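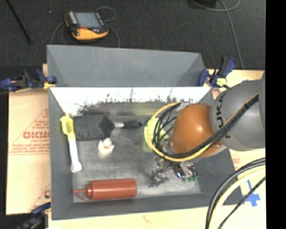 The Big Gray Bin Clear-Out

I love this job! If your kitchen drawers have reached the point where a spatula, a brush and a bath toy all live together (mine did, by March), grab the biggest open bin you own and let's go.

What you need: one large bin, some flattened cardboard to set it on, a damp cloth, and 40 minutes. Put the cardboard down first so the bin doesn't drag on the floor.

Step 1. Tip in everything from one drawer. Just one! I did the whole kitchen the first time and was still sitting there at bedtime.

Step 2. Spread it all out flat. Long things go along the sides, so lay your brushes and spatulas down where you can see both ends. Squeeze bottles go on their side with the cap screwed on tight. If a cap has a strap, check that it isn't split.

Step 3. Pick up each thing and ask when you last used it. Go fast. My friend Kumiko Hattori gives herself 2 seconds per item, and her kitchen in Nesgate is a joy to cook in.

Step 4. Toys and other strays come out now and go straight back to their own rooms. Do this before you wash anything, or you'll be fishing a duck out of the dishwater like I was.

Step 5. Wash the keepers in warm soapy water. Work the suds right down into brush heads and rinse bottle nozzles from the inside, then leave everything on a towel overnight.

Step 6. Wipe out the drawer and put the tools back with all the handles facing you. So satisfying!

Scuffs on the bottom of the bin are fine, by the way. Mine has had plenty of use and it's still my favorite thing in the garage. Next drawer tomorrow!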